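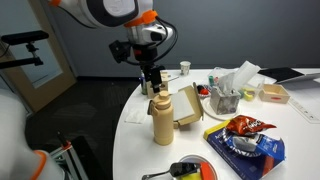 Prernis Recipe Cards

Welcome, and thank you for stopping by! Prernis is a collection of 363 home recipes, typed up from the handwritten cards of families in and near Flevville, mostly from the years when everybody seemed to own a green tin box and a very strong opinion on pie crust. Shirley Naylor lent us the first 145 cards, and the rest came in after she told her bridge club (we owe that club a great deal of coffee).

What you get

There is one plain text file per recipe, plus a file called index.csv with the title, the contributor, the course and the number of servings. Where a card had no title we made one up and put it in square brackets, so you can tell our words from the cook's. Three folders hold everything: baking, suppers and preserves. Pickles went under preserves after a long discussion, and I still think relish belongs with them.

Spelling and measures

We kept the original spelling, so please don't send corrections for "brocolli" or "parsly" - they are just as the cook wrote them. Measures are also left alone. A "coffee cup" of flour stays a coffee cup, though the notes field gives our best guess in grams when Chelsea Wainwright has baked the thing herself and was happy with how it came out. Oven settings such as "quick" or "moderate" have no number added.

Known gaps

The preserves have not been checked against modern canning advice. Please read them for pleasure and use a current, tested method if you plan to put anything on a shelf. Nine of the supper cards are missing their second side, and the Arell church cookbook pages are still waiting to be typed.

Using and adding

You may copy, print and share the recipes freely, as long as the contributor's name stays with each one. To add your own, copy template.txt, fill in what you can, and send it to Chelsea. She reads new ones in March, when the garden is still too muddy to work in.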